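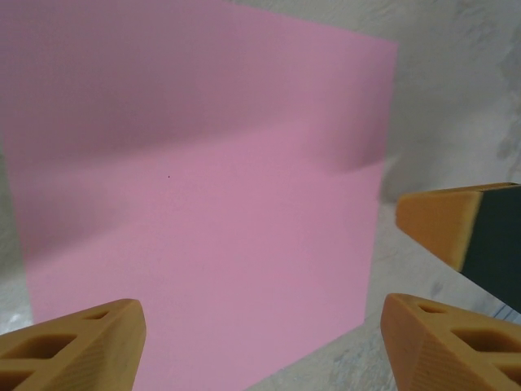 Communiqué de presse – Atelier de manipulation de Lirnham
Plier du papier avec deux doigts : l'équipe Usier publie sa méthode
Lirnham, juillet

Je commence par le résultat, parce que je sais que beaucoup d'entre vous s'arrêteront au premier paragraphe (je fais pareil avec les communiqués des autres, sans rancune). Notre équipe met en ligne ce mois-ci Usier, une méthode d'apprentissage qui permet à un bras robotisé équipé d'une simple pince à deux doigts de saisir une feuille de papier posée à plat, de la plier et de marquer le pli. Sur 649 essais d'évaluation, 356 ont été menés jusqu'au bout sans intervention humaine. C'est un peu plus d'un essai sur deux, et oui, nous en sommes très contents !

Je m'appelle Agata Sanna, je dirige ce projet depuis son démarrage à Lirnham, et on m'a laissée écrire ce communiqué moi-même. Merci d'avance pour votre indulgence.

Pourquoi du papier ?

On me pose la question à chaque visite. Un cube, ça se saisit bien. Une tasse aussi, avec un peu d'entraînement. Une feuille à plat, c'est une tout autre affaire : elle n'offre presque aucune épaisseur, elle glisse quand on appuie de travers, elle se gondole, elle garde la mémoire de chaque erreur. Une fois froissée, elle ne se comporte plus comme la feuille d'avant, et le robot doit faire avec. Pour un humain de cinq ans, attraper un coin de papier est un geste sans histoire. Pour une pince, c'est un cauchemar de contact et de frottement.

Et puis le papier n'est pas un caprice de chercheurs. Les gens qui préparent des colis, qui trient des dossiers, qui emballent des pièces fragiles ou qui glissent une notice dans une boîte manipulent des matériaux fins toute la journée. Les machines qui font cela aujourd'hui sont rapides et très spécialisées, et dès que le format change, il faut les régler de nouveau. Nous voulions voir jusqu'où pouvait aller un bras ordinaire, sans ventouse et sans gabarit.

Ce que fait la méthode

Usier apprend à partir de démonstrations. Une personne guide la pince, le système enregistre les mouvements et ce que voit une petite caméra fixée près du poignet, puis un modèle apprend à relier les deux. Jusque-là, rien de très neuf, et je ne vais pas prétendre le contraire. Notre apport se trouve dans la façon de découper le geste.

La plupart des approches que nous avions essayées traitaient le pli comme un seul long mouvement. Le robot partait bien, ratait le coin de quelques millimètres, et continuait imperturbablement à plier du vide. (J'ai regardé ça pendant des semaines. C'est hypnotique et assez déprimant.) Avec Usier, le modèle prédit en même temps l'action suivante et l'état du bord de la feuille : à plat, soulevé, tenu, rabattu. Quand l'état prévu et l'état observé ne concordent pas, le robot revient à la dernière étape où ils concordaient et recommence à partir de là. Nous appelons cela la reprise au bord.

La reprise change beaucoup de choses dans la pratique. Un coin qui échappe à la pince est maintenant une affaire de quelques secondes, le bras redescend, cherche le bord, pousse doucement la feuille pour la faire gondoler, et referme les doigts. Il hésite parfois, il tâtonne, et je trouve que cela lui donne un air très appliqué !

L'autre point important, ce sont les ombres. Une caméra au poignet voit de très près, et le bras passe son temps à projeter des ombres sur ce qu'il regarde. Or une ombre nette sur du papier uni ressemble furieusement à un pli ou à un bord. Nos premiers modèles essayaient donc de saisir des ombres. Nous avons fini par enregistrer exprès des démonstrations sous des éclairages pénibles, avec la lumière de côté, la lumière dans le dos, les stores à moitié baissés. Marisa Donati, responsable de la collecte, a proposé cette série un mardi, alors que nous allions commander des lampes pour faire exactement l'inverse. Les lampes n'ont jamais été commandées.

« Nous avions tendance à nettoyer les conditions avant chaque session, raconte-t-elle. Le modèle apprenait très bien notre ménage. Dès qu'on a laissé la lumière bouger et la feuille arriver de travers, les progrès ont été visibles en quelques jours. »

Les chiffres, avec leurs défauts

L'évaluation porte sur 649 essais, réalisés sur 2 postes de travail différents, l'un à Lirnham et l'autre chez nos partenaires de Mulstead. Les feuilles étaient de couleurs et de formats variés, posées à la main, sans repère. Un essai était compté comme réussi si la feuille était pliée, le pli marqué et la pince dégagée, le tout sans que quelqu'un touche au robot ou au papier. Pas de demi-point pour les beaux efforts. 356 essais remplissent ces conditions.

Les 293 autres sont des échecs, et nous les publions avec le reste. Je tiens beaucoup à cette partie, parce que c'est celle que je cherche toujours en vain quand je lis des travaux semblables. Chaque échec est accompagné de la vidéo et d'une étiquette donnant l'étape où les choses ont dérapé. Le cas le plus fréquent reste la toute première saisie, quand la feuille adhère à la surface et refuse de se soulever. Viennent ensuite les plis de travers, puis un petit lot d'incidents que nous avons rangés sous « divers » – vous irez voir, il y a de quoi passer une bonne soirée.

Le modèle a été entraîné avec 75 heures de démonstrations. C'est peu pour ce genre de tâche, et c'était l'un de nos objectifs dès le départ : nous voulions qu'une petite équipe puisse refaire le travail avec ses propres feuilles et sa propre table sans y consacrer une année.

Ce que la méthode ne sait pas faire

Elle ne plie pas de grues en papier, je préfère prévenir tout de suite les rédactions qui ont déjà trouvé leur titre. Un pli, un seul, à peu près droit. Deux plis à la suite fonctionnent de temps en temps, pas assez souvent pour que nous donnions un taux. Le papier de soie est hors de portée, le carton épais aussi. Les feuilles brillantes posent encore des problèmes de reflets, et nous n'avons pas testé de papier imprimé de façon sérieuse. Quant à la vitesse, disons que si vous êtes pressés, il vaut mieux plier votre lettre vous-mêmes.

Il n'est pas non plus question pour l'instant de produit commercial. Quelques entreprises nous ont écrit, nous répondons à tout le monde, mais Usier est un résultat de recherche et nous souhaitons qu'il soit d'abord reproduit ailleurs.

Et la suite ?

La prochaine étape s'appelle Brekke. C'est un jeu d'essais commun que nous préparons avec Mulstead, consacré aux matériaux fins : papier, tissu léger, film souple. L'idée est que chaque laboratoire puisse comparer ses résultats aux nôtres avec des consignes identiques et une définition de la réussite qui ne change pas d'un article à l'autre. Nous cherchons encore des équipes pour relire le protocole, surtout des équipes qui ne sont pas d'accord avec nous. Si vous travaillez avec d'autres pinces que les nôtres, écrivez-nous, vraiment.

De notre côté, nous allons reprendre la première saisie, qui nous résiste depuis le début. Marisa a une piste du côté du toucher, avec une mesure de l'effort au bout des doigts, et moi j'en ai une autre qui consiste à approcher la feuille par un angle beaucoup plus rasant. Nous avons décidé d'essayer les deux, chacune convaincue que la sienne va gagner.

Accès aux données et contact

Le code, les démonstrations et l'ensemble des vidéos d'essais, réussites et échecs confondus, sont accessibles gratuitement sur la page du projet Usier. Le protocole provisoire de Brekke y sera ajouté dès que la relecture sera terminée.

Les journalistes qui souhaitent voir le robot au travail peuvent venir à l'atelier de Lirnham le mardi à partir de 14 heures, sur simple demande auprès du service de presse. Comptez une bonne heure sur place, les essais ratés ont tendance à susciter plus de questions que les autres. Agata Sanna et Marisa Donati sont disponibles pour des entretiens en français, en italien et en anglais.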